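Herkent Dirkilden Round Container, Item 895
Setting Up and Everyday Use

Read this section before you put food in the container. It covers unpacking, first cleaning, placement, filling, and using the lid as a serving surface. Cleaning stains and ordering parts are covered in the sections that follow. 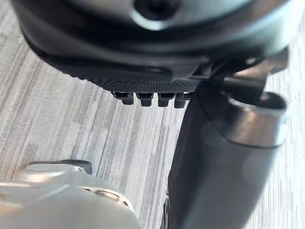
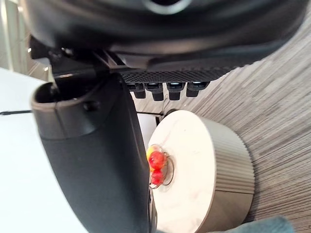
Second picture: marble-pattern lid and ribbed band, with a small clear dish of red and yellow fruit near the edge of the lid.

What is in the carton

Container body with ribbed band
Lid with white marble pattern
Sealing ring, packed in a paper sleeve inside the body
Foot pad, self-adhesive
This guide

If anything is missing, contact the store where you bought the container. Have the item number and the store receipt with you. The item number is also printed on the bottom of the body.

Unpacking

1. Put the carton on a flat surface and open the top flaps. Do not cut along the center seam with a long blade. The lid is directly under it.

2. Lift out the lid in its paper wrap and lay it on a folded towel, pattern side up.

3. Lift the body out with both hands around the band. Do not pull it up by the rim.

4. Take out the paper sleeve with the sealing ring. The foot pad is taped to the bottom of the carton and is easy to miss.

5. Peel off the clear film from the band. Start at the seam and pull slowly. If a strip of film stays behind between two ribs, rub it toward the bottom edge with a damp cloth until it rolls up. Do not use a knife or a metal scraper.

Keep the carton until you have checked the lid and body for damage. Fine differences in the gray veining from one lid to another are normal.

First cleaning

1. Wash the body by hand in warm water with a little dish soap. Use a soft cloth or sponge.

2. Wipe the lid on both sides with a damp cloth. Do not leave it soaking in the sink.

3. Rinse the sealing ring under the tap.

4. Dry the band from top to bottom, along the ribs. Water left in the grooves leaves spots that show up under kitchen lighting.

5. Leave all parts apart on a dish towel until they are fully dry.

CAUTION: The container is not dishwasher safe. Dishwasher detergent dulls the finish on the band.

Fitting the sealing ring

1. Turn the lid pattern side down on the towel.

2. Find the groove that runs around the underside. Press the ring into it at one point, with the flat side facing the lid.

3. Work around in both directions with your thumbs. Do not stretch the ring to make it reach.

4. Run a finger around the ring. It should feel even all the way. If there is a bump, take the ring out and start again from the opposite side.

5. Set the lid on the body and press down in the center with your palm. You will feel a slight resistance as the ring goes into the rim.

Note: A new ring can be stiff. If the lid will not go down level, leave the ring in warm water for a few minutes, dry it, and try again.

Attaching the foot pad

1. Turn the empty body upside down.

2. Wipe the bottom with rubbing alcohol and let it dry.

3. Peel the backing from the pad and set the pad in the recess. Press from the center outward.

4. Wait 20 minutes before standing the container upright.

The container can be used without the pad, but it will slide more easily on glass and polished stone.

Where to put it

Choose a level counter, shelf, or table. Keep the container at least 18 inches from a burner, toaster, or any other source of heat. Strong sun through a window will fade the band over time, more on one side than the other. If the container has to stand in the sun, turn it a little each time you clean around it.

Leave enough room above the container to lift the lid straight up. Under a low cabinet, slide the whole container forward before opening it. Tilting the lid against the cabinet bottom chips its edge.

Do not use the container in a refrigerator or freezer. Moisture collects behind the band and does not dry out well.

Filling the container

The body is meant for dry goods: crackers, wrapped candy, tea bags, coffee, sugar, dry pasta, cookies. Do not put liquids, cut fruit, or anything hot in it.

1. Check that the inside is dry. Wipe it again if you are not sure.

2. Fill to just below the rim. Food pressed against the underside of the lid keeps the ring from seating.

3. Wipe crumbs and sugar off the rim.

4. Fit the lid and press down in the center.

For baked goods, line the bottom with parchment paper and empty the container every 7 days. Do not add fresh cookies on top of old ones. Let home-baked items cool completely first, or they will go soft and the ring will pick up the smell.

Strong-smelling foods such as ground coffee or spiced tea should have a container of their own. Washing the ring helps with the smell, but it may not remove it.

Using the lid as a serving surface

With the lid on and pressed down, the flat top can hold small items such as a dish of fruit, a candy bowl, or a cup of toothpicks.

1. Make sure the lid is seated before you put anything on it. A lid resting loosely on the rim can tip when something is placed near the edge.

2. Wipe the lid dry. A wet glass or plastic dish slides easily on the smooth surface.

3. Set the dish down and let go before reaching for the next item. Do not push it across the lid.

4. Small dishes can stand near the edge if their whole base is on the lid. Place taller or heavier items in the middle.

5. Round fruit and small tomatoes should go in a dish with a rim. Loose on the lid, they roll off.

Before opening the container, take everything off the lid. Do not lift the lid with a dish on it, even an empty one.

CAUTION: Do not put candles, hot cups, or pans on the lid. Heat can mark the pattern, and the mark cannot be polished out.

CAUTION: Do not cut on the lid. Use a cutting board next to it.

Tomatoes, citrus, vinegar, and wine can leave a dull spot if they sit on the surface. Wipe up juice right away with a damp cloth, then dry. A drop that has dried on can be loosened with a wet paper towel laid over it.

Opening and closing

Hold the body with one hand flat against the band. Grip the edge of the lid with the other hand and lift one side slightly until air gets in, then raise the lid straight up. Put the lid down pattern side up whenever you can. Laid the other way, it can pick up scratches from grit on the counter.

If the lid sticks, do not pry it with a spoon or knife. Wrap a warm, damp cloth around the rim, wait a moment, and try again. A lid that sticks often usually has sugar or crumbs in the groove. Take the ring out, wash it, clean the groove with a soft toothbrush, and refit it as described under Fitting the sealing ring.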